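Guides > Tredance T2 Wireless Microphone > Setting Up > Pairing and Placement

4. Pairing the transmitter and receiver

Charge both units for 90 minutes before first use. The light on each unit turns from red to green when the battery is full.

1. Plug the receiver into the mic input of your recorder or computer.
2. Hold the power button on the receiver for three seconds. The light blinks blue.
3. Hold the power button on the transmitter until its light blinks blue as well.
4. Wait for both lights to stay on. Pairing can take up to 20 seconds.

Note: If the lights are still blinking after that, turn both units off and start again at step 2. Error code 104 on the receiver means it has found a second transmitter. Switch off the one you are not using.

Caution: Do not charge the transmitter while it is clipped to clothing.

5. Setting the level

1. Put on headphones and plug them into the receiver.
2. Speak at your normal volume and watch the level bar.
3. Turn the gain dial until the bar reaches the third mark on your loudest words.

Note: Gain is saved when you power off. To return to the factory setting, hold the dial in for five seconds.

6. Placing the microphone

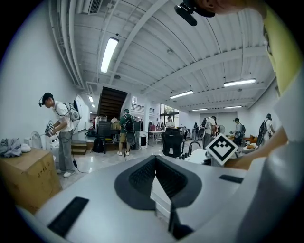
Placement affects the sound more than any other setting. Clip the mic to a shirt placket or collar, a hand's width below the chin, with the head clear of scarves and necklaces. A small black mic on a black clip, hanging near the top as in the photo, is easy to lose against dark fabric, so check by touch that the clip has closed. Long sleeves, like the pale yellow one at upper right, can brush the mic when the wearer reaches across. Ask the wearer to move both arms during the sound check and listen for rustling.

Caution: Do not pull the mic off by its cable. Open the clip first.

For replacement clips, order part 377.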